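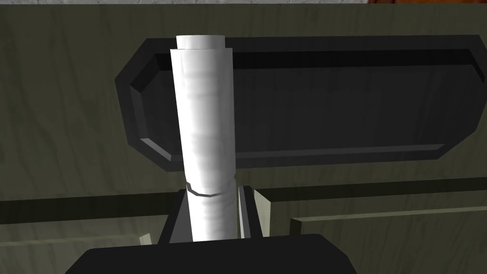

Cilindro branco na garra, em simulação, com o painel preto ao fundo.

Perguntas frequentes sobre as regras de preensão e transporte em simulação

Reunimos aqui as dúvidas que mais nos chegam de quem está a começar a preparar cenas e tarefas para o projeto Cledach. Se não encontrar a sua, escreva-nos à vontade, que esta página vai crescendo com as perguntas de todos (e as respostas também, às vezes mais do que devíamos!).

A quem se aplicam estas regras?

A toda a gente que entregue episódios ao repositório comum, seja da equipa de Karkthorpe, seja dos grupos que colaboram connosco a partir de Jeltulel. Quem só usa os dados para ler ou comparar resultados não precisa de as decorar, embora lhe possa dar jeito perceber por que razão certos episódios foram aceites e outros voltaram para trás.

Se é tudo simulado, para que servem as regras de segurança?

É a pergunta que a Raluca Bucur ouve em todas as sessões de acolhimento, e ela responde sempre com muita paciência. No simulador não se parte nada e ninguém se magoa, é verdade, mas os hábitos que ensinamos ao controlador são os que ele leva consigo quando passa para um braço a sério. Um movimento que atravessa um armário sem consequências no ecrã é um movimento que não queremos ver repetido ao lado de uma pessoa. Por isso tratamos as paredes, as portas e os painéis da cena como se fossem sólidos e caros, mesmo quando o motor de física nos deixaria fazer batota.

Onde devo agarrar um objeto alto e cilíndrico?

Para as tarefas em que o objeto fica de pé, pedimos que a preensão seja feita na parte inferior, com um dedo de cada lado e o eixo do objeto o mais próximo possível da vertical. Sabemos que a zona do meio dá mais equilíbrio, e há tarefas em que a aceitamos de bom grado, mas nesse caso escreva-o na ficha do episódio. Se o objeto tiver uma junta ou um anel à volta, os dedos devem ficar inteiramente de um dos lados dessa junta e nunca em cima dela.

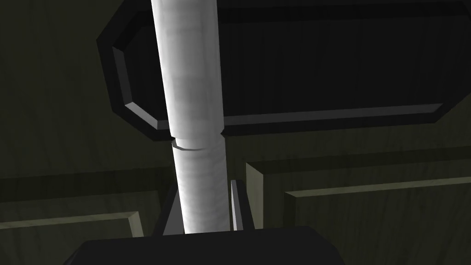
Dedos de ambos os lados da parte inferior do cilindro, abaixo da junta.

Que inclinação é tolerada?

O limite é de 5 graus em relação à vertical durante o transporte, medido nos dados do simulador e não a olho, por muito bom que seja o olho. Na aproximação somos mais generosos, porque há cantos de cozinha e de despensa onde o braço precisa mesmo de se torcer um bocadinho.

E a distância aos móveis?

Mantenha pelo menos 6 centímetros livres entre o objeto transportado e qualquer superfície fixa, contando com molduras e rebordos salientes. As frentes de armário com almofadas rebaixadas enganam muita gente: a distância mede-se até à parte mais saliente da moldura, e não até ao fundo do rebaixo. O Afiq Kusuma preparou um pequeno verificador, o Menon, que faz esta conta automaticamente e assinala os instantes em que a margem não foi respeitada.

A vista da garra chega para validar um episódio?

Infelizmente, não chega. A vista da garra é ótima para confirmar a posição dos dedos, mas um objeto alto tapa boa parte do que está atrás dele, e a profundidade é difícil de avaliar, sobretudo quando o fundo é escuro. Pedimos sempre uma segunda vista, fixa, que mostre o braço e os móveis em redor. Se a cena não tiver nenhuma, acrescente-a antes de gravar, porque refazer os episódios depois dá uma trabalheira que não desejamos a ninguém.

Posso mudar as cores e os materiais da cena?

Pode, e até agradecemos a variedade! Pedimos apenas que as alterações fiquem registadas e que o objeto da tarefa continue a distinguir-se do fundo. Um cilindro branco diante de madeira verde-escura não levanta problemas; um objeto preto diante de um painel preto já merece uma conversa connosco antes de avançar.

Quantas pessoas têm de rever cada entrega?

São 2 revisores por lote, e cada lote leva no máximo 30 episódios. Um dos revisores tem de ser de fora do grupo que fez a gravação. A Glykeria Tsoukalas trata da distribuição e costuma ser rápida, exceto em julho, quando o calendário fica mais apertado e convém enviar as coisas com alguma antecedência.

O meu episódio foi recusado. E agora?

Antes de mais, não desanime, que acontece a todos nós. Leia a nota de revisão, corrija o ponto assinalado e volte a enviar com o mesmo identificador, acrescentando uma linha a explicar o que mudou. Se não concordar com a recusa, fale com o Eduard Šimek, que gosta de ver o episódio em conjunto com o autor e já deu razão a mais do que um.

Versão em vigor desde 7 de fevereiro de 2023. Sugestões de novas perguntas: Farah Sembiring, equipa Cledach.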